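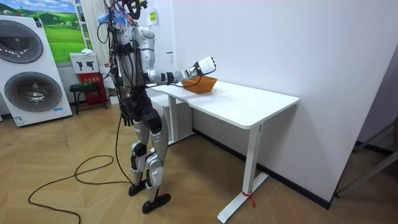 Print this article | E-mail to a colleague

Search this journal Enter keywords All volumes Go

3.2 The basket and the desk top

Nele Van Loon and Lies Stevens

We came to the basket by a side road. The study had been set up to look at drawers, and in the first weeks at Munden we wrote down very little about anything that stood on top of a desk. Then we read our own notes again. Page after page, people were putting their keys, chargers, pens and half-used notepads into whatever open container stood nearest, even when an empty drawer was right by their knee. That was a lovely thing to find, and from July on the basket had its own column on our sheets.

The desks in the main round were shared ones. Each was used by several people over a week, and none of them had a name on it. We followed 40 desks in all, spread over the Munden and Indmont buildings, and collected about 3000 short notes on what was left on them at the end of a sitting. Every desk got one basket. We asked only that it stay on the desk top; people could move it as they liked, and move it they did!

Figure 4 gives the type of setting we mean: a rectangular white desk with rounded corners and a metal frame, on a parquet floor, with a shallow oval basket in an orange, wicker-style weave. The basket is near one end of the desk, close to the wall. We call this the "end position" below. The "middle position" is anywhere a seated person would have to reach around the basket to use a keyboard, and the "front position" is along the edge where the chair goes.

Figure 4. Desk with a woven basket in the end position.

The end position won, and by a wide margin. Baskets we had set down in the middle were usually pushed toward one end during the first sitting, often before the person had taken off a coat. Baskets in the front position lasted a little longer, but mostly on desks where people stood to sort mail. Once a basket had reached the end of the desk it tended to stay there from one user to the next. We had expected each newcomer to start over, and it was a pleasure to be wrong about that. Strangers who never met were agreeing on where a basket goes.

Depth mattered more than we had guessed. In the pilot we used the tall Plasby bins that were already in the building, and they filled up with things people had forgotten they owned. One bin at Indmont held three layers of paper with a sandwich box at the bottom. With a shallow basket, everything in it can be seen from the chair, and the users we spoke with brought this up without being asked. "I look in it because I can," one of them told us. "The bin, I'd have to dig." Emptying went the same way. Shallow baskets were tipped out and sorted on the desk top, while the bins were carried off to another room and frequently came back just as full.

Color is harder to talk about. We used strong colors on white desks throughout, so we have no plain baskets to compare them with. Several users did describe the basket by its color when telling someone else where to put a thing ("in the orange one"), and it is easy to believe that a bright object on a pale surface works a bit like a label. Duangkaew's earlier round with gray trays on gray tables had far more items left beside the tray than in it. The tables there were also much smaller, however, and we would not lean on the comparison.

Weave raised a small practical point. Pens and thin cables catch in an open weave, and paper clips fall through it. At Indmont the users solved this themselves with a folded sheet of card laid in the bottom, and by the end of the round the card had spread to the next floor.

At the closing survey we received 181 replies. Most people wanted to keep the basket. Those who did not were nearly all at desks against a window, where there was no wall for the basket to sit near and it was knocked off more than once. We take up window desks again in Section 3.4, together with the question of lids.

Print this article | E-mail to a colleague

Related articles
Drawers that stay empty: notes from the Munden pilot
Where do the keys go? Small objects on shared tables
Lids, liners and open storage at work
Gray trays, gray tables: the Duangkaew round
Clearing a desk at the end of the day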